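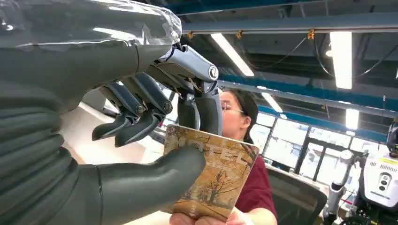
I put $100 into the Aldale token in May, mostly so I could stop hearing about it. The pitch promised 12 percent a month for "staking," paid in more Aldale. Paid by whom? The white paper never says – it has a lot of arrows, though.

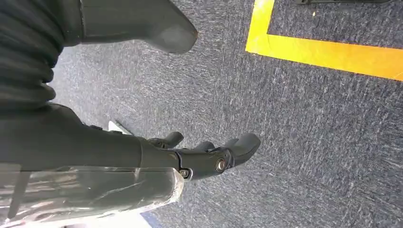

Robot arm and hand over blue-gray carpet

My balance says I'm up. Getting it out is another matter, as withdrawals under 3000 tokens are "batched," and I've waited 2 months for a batch. I won't be adding more.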